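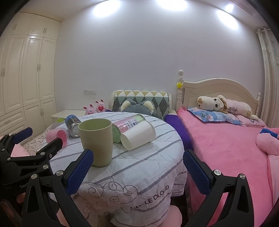
A hand-held gripper with its jaws open. The blue pads are the parts that do the gripping.

How do you look after a gripper?

A gripper is a tool for picking things up. Some grippers are bolted to the end of a robot arm. Others, like this one, are held by a person. A camera on the tool records what the jaws do, and a robot can later learn from those recordings.

At the Plirnell workshop in Promcombe there are 6 hand-held grippers, all the same type, known as the Lubis. Each one is checked before it goes out and again when it comes back.

The pads

Look at the ends of the two jaws. Each has a blue pad with a textured surface. Texture helps a pad to hold on, in the same way that the tread on your trainers helps you to grip the ground. Dust and fluff fill up the texture, so the pads are wiped with a damp cloth and left to dry. A pad that has worn smooth is taken off and a new one is put on. Both pads are changed together, so that they match.

The screws

There is a round silver screw head on each arm. Opening and closing the jaws again and again can work a screw loose. A loose screw lets the jaw wobble. The person doing the check holds each arm and pushes it gently from side to side. If it moves, the screw is tightened a little and tested again. Too tight is also bad — the jaw becomes stiff and hard to close.

The meeting test

The two pads should meet face to face. To test this, the jaws are closed slowly on a strip of paper. If the paper is held firmly, the pads are lined up. If it slips out at one side, one jaw is crooked and has to be set again.

Trying it out

Next comes a practice with ordinary things. A cup standing up, a paper cup on its side and a tin can lying down are all different jobs. A paper cup squashes easily. A tin can may roll away when it is nudged. The jaws have to open wide enough to go around each thing without knocking it.

The logbook

Every check is written down. Lubis number 2 had its pads changed in December, after 574 pick-ups. The old pads were sent to Stalness, where the new ones are made, so that the makers could see where they had worn.

A full check takes around 18 minutes. New pads take longer, as the glue has to set before the jaws can be closed.

Words to know

Jaw: one of the moving arms of a gripper.
Pad: the soft part on the end of a jaw.
Logbook: a book where checks and repairs are written down.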